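# Stuslow shed teaches a robot arm to solder, one red wire at a time

The shared workshop at Stuslow has a new member who pays no fees and never washes a cup. It's a second-hand robot arm called Stuseck, and since January Teófilo Ticona and Flor Cusi have been trying to get it to do the wiring jobs that everyone else leaves until Monday.

The job on the bench is a modest one. A single red wire has to end up on a blue circuit board, on a pad a good deal smaller than the gripper handling it. Ticona, a retired lift mechanic, says he has moved pianos with less fuss.

"With a piano you know where it's going," he said. "A bit of wire has its own ideas."
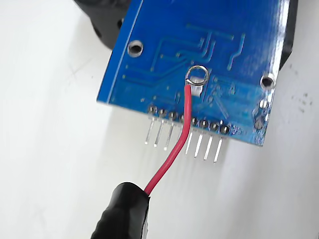 ## Three hundred dollars and a lot of evenings

The arm cost the pair $300 at a clearance sale, where it was sold as "complete", a word Cusi now pronounces with care. The manual was for a different model. Three of the joints needed new bearings, and the software, which they've named Kestska, was written over 12 weeks at Cusi's kitchen table, mostly after her kids had gone to bed.

Kestska's early versions had firm opinions about where the bench was. It was wrong by 11 millimetres, and there's still a dent in the benchtop if you'd like to see it. Members do ask.

Things improved once the two of them stopped aiming for speed. The arm now creeps in, pauses, creeps in again and generally behaves like somebody reversing a caravan with the whole campground watching.

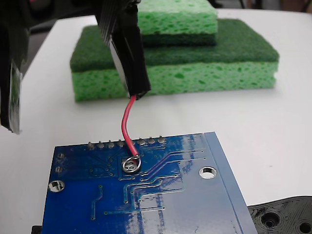 Cusi's main worry these days is the grip. Squeeze too hard and you mark the insulation, too soft and the wire swivels the moment it meets the board. Red insulation shows every nick, so she likes it for practice, and she's just as fussy about what goes on at the bottom end, where the wire meets a round, shiny ring on the board near a tidy row of eight solder joints. Stray across to one of those and you've got a new problem to go with the old one. She has a jar of earlier attempts on her windowsill and won't be drawn on how full it is.

Ticona looks after everything mechanical, including the black printed parts, which he draws up himself and reprints whenever he changes his mind. He changes his mind often. The workshop's filament budget has been raised at two meetings in a row, and he was at the kettle both times.

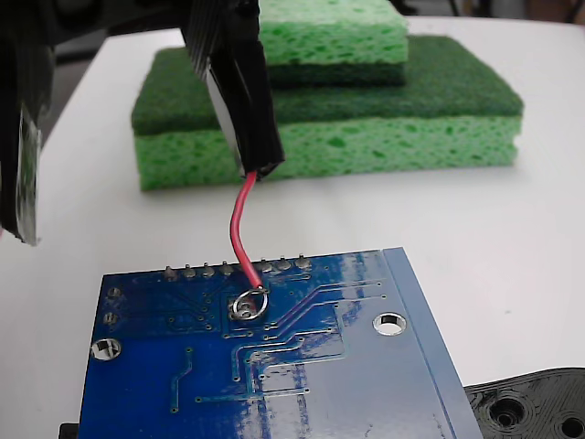 *Red wire, blue board and a pair of sponges on the bench at Stuslow.*

Next up is a project called Apaza, a controller for the workshop's dust extractor, which at present is switched on by hitting it with a broom. Ticona and Cusi want the arm to do all of the wiring on it. Other members have offered to keep the broom handy.

The workshop is open to visitors on Monday evenings from 7 p.m. Closed shoes, please, and leave the arm's cables where you find them - Cusi has labelled every one and she will know.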